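FOR IMMEDIATE RELEASE

Gastaswood opens small-parts packing bench in Kurdale

KURDALE, 10 August 2023 — Gastaswood, supplier of push buttons and switch parts to repair shops and small factories, has opened a new packing bench at its Kurdale building. Work on the bench started in May. Small orders only for now. Bigger orders still go through the old packing room at Bridbridge.

The bench handles loose buttons that used to be sorted by hand on a shared table, next to the returns, with the labels, tape and paperwork all in the same spot. Orders got mixed up. Customers told us so, and they were right.

"We had a good stock list and a bad table," said Armelle Renaud, operations manager at Gastaswood. "Somebody would put a red button down to answer the phone and it would end up in the wrong box. We wanted one place where a part goes in on one side and comes out on the other, and thats it."

What is on the bench

A short green belt conveyor with blue plastic bins at its ends. White foam in the bins, so the buttons are not knocking against hard plastic. Brown paper over the work surface, marked off in a grid with blue tape. The paper is cheap and gets changed when it is torn or dirty. The tape goes down again by hand each time, so no two grids come out quite the same.

Parts covered at launch are the push buttons in the Tai line, red cap and yellow cap. Gastaswood lists 69 items in the Tai line altogether, and the rest will be added as the foam is cut to suit them. 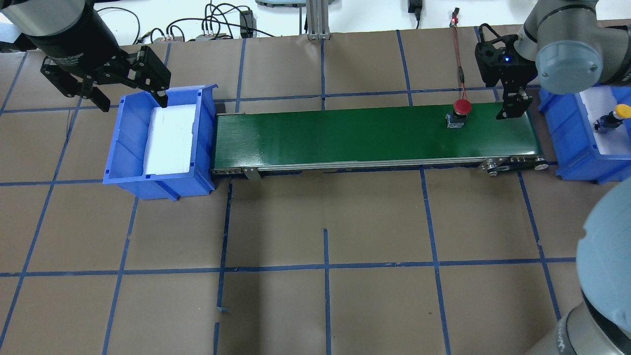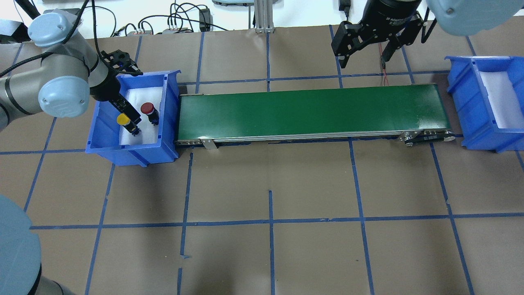
The Kurdale bench, with the green belt and the foam-lined blue bins.

Why the foam

Short version — scratched caps. A button can work fine and still come back if the cap is marked. Yi-chun Kwan, who runs quality checks at Kurdale, tried several liners before settling on the white foam.

"Cardboard shed dust. Cloth bunched up in the corners," said Kwan. "Foam you can wipe, and a button will stand up on it. You can see the cap color from across the room."

Same bin, same foam, both ends of the belt. A bin that is due for cleaning can be swapped without changing anything else. Spare liners are kept on the shelf under the order desk, cut to size, and Kwan's team replaces them when they start to crumble at the edges.

How orders will work

Customers do not need to do anything different. Same order form, same part numbers, same phone line. Orders for Tai buttons placed before noon will be packed at Kurdale the same day. Anything later goes out the next working day. Mixed orders with parts from outside the Tai line will ship from Bridbridge untill the rest of the list is moved over.

Packing slips change a little. Cap color is now printed in large type at the top of the slip, ahead of the part number, after requests from repair shops who sort by color first. The old slips will still turn up in some boxes while stock is used up.

In the trial period the Kurdale team packed 2,365 buttons. Carter Carrier, who buys parts for a chain of 6 repair shops and took trial orders, said the boxes were easier to unpack.

"Red with red, yellow with yellow. I opened the box and put them straight in the drawer," said Carrier. "I'd like to see the key switches done the same way — hopefully soon."

Next steps

A second bench is planned for the same room, along the window wall. No date yet. Hsin-yi Ng, who laid out the first one, is working on the drawings and wants deeper bins for the larger housings. The table will also be wider, with more space behind the belt for cables and power supplies.

Trade customers who want to visit the Kurdale bench can ask through the order desk. Visits are 2 people at a time, mornings only, closed shoes please.

About Gastaswood

Gastaswood supplies push buttons, switches and housings to repair shops, schools and small manufacturers. Offices and stock in Kurdale, packing at Kurdale and Bridbridge.

Press contact: Chin-lung Pan, Gastaswood press office, Kurdale. Larger copies of the pictures on request.

ENDS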